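Pandham Home Forum > Small Spaces > Desks and Worktables

Thread: Two tables pushed together - live with the seam or fix it?

tierney_b
So we finally did it and shoved two tables together to get one big worktable by the window. I love the size. I can cut fabric on it, my daughter can do her homework at the far end, and there's still room for the mail. What I don't love is the seam. It runs right through where I want to work, and pens find it, crumbs find it, and last night a needle found it and I spent ten minutes with a flashlight.

Has anybody filled one of these, or covered it, or do you just get used to it? Both tops are the same light beige and I'd hate to wreck the look.

Brendan

haslam_carol
Get used to it! I've had mine that way for years. Run a strip of clear tape along it and change the tape when it gets ugly. That's the whole fix.

prillen_fan
Tape is awful. It lifts at the ends, it goes yellow, and then you've got a sticky line that's worse than the crack. Clamp the two tables together from underneath. Check the legs first, because if one table is even slightly taller you'll have a ridge and no clamp is going to help you with that.

haslam_carol
Mine has never gone yellow. Maybe buy better tape?

despina_p
Jumping in because I have nearly the same setup - pale top, two panels, big window behind - and I went through all of this in February. I tried the tape (sorry Carol), then I tried a runner over the join, and the runner bunched up every time I leaned on it. In the end I quit fighting the seam and started using it. The far panel is for things that stay, the near panel is for whatever I'm doing right now.

It sounds fussy but it changed how the table works for us. The blue brocade case with the little knot at the middle lives on the far side, over to the right, and it can stay there for weeks without bothering me. 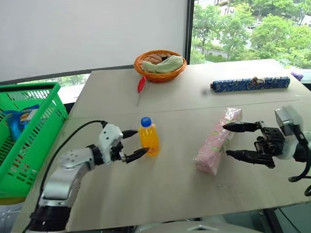 The near side is where I'm strict. A drink is fine if it has a screw cap, so a little bottle of the orange stuff with the blue cap can stand there as long as it likes, but no open cups. Same with packages. The pink flowery one can sit there while I'm dealing with it, and by dinner it has to go someplace else. If I let one thing camp out on the near panel there are six by the next morning, I swear they call their friends!

Anyway, the seam doesn't bug me now that it has a job. I do run an old toothbrush down it when I wipe the table.

tierney_b
Huh, I like that. My far panel is currently a printer and a pile of school forms, so I guess I'm halfway there. Do you get glare off the top with the window right behind it? Mine is pretty bad in the late afternoon.

despina_p
Some, yes. I turned my chair so I sit sideways to the window and that helped more than the shade did. Pale tops bounce a lot of light. On the plus side I can find a dropped pin.

witkowska_e
I'm going to disagree with the two-zones thing, only because I tried it and my husband treats "things that stay" as a permanent home for everything he owns. We ended up with a desk half the size of the one we paid for. What worked was a Gollard bin at the end of the table. Anything on there at bedtime goes in the bin, no arguments. He's gotten very good at checking the bin.

despina_p
Ha, fair. I should say it's mostly just me at ours.

prillen_fan
Back to the actual question. Brendan, are the tops the same height? If they are, two flat metal mending plates screwed in from below will pull that gap close to nothing. Use short screws. I mean it about the short screws, I went through the top of a perfectly good table once.

tierney_b
Same height as far as I can tell with a level. The gap is maybe the thickness of a quarter in the middle and tight at both ends, which makes me think one of the edges is a little bowed.

prillen_fan
Then plates in the middle first, snug, and see if it comes in. Don't crank it. If the edge is really bowed you'll just lift the legs off the floor on one side.

haslam_carol
Or tape.

despina_p
Carol!!

tierney_b
OK, plan is plates in the middle, toothbrush for the crumbs, and I'm moving the printer. Edmund, I'm showing my wife your bin idea but I have a feeling most of what lands in it will be mine. I'll report back once I find the short screws. I know I have a box of them, it's probably on the far panel.

witkowska_e
Get the deep bin. We started with the shallow one and had to go back for another.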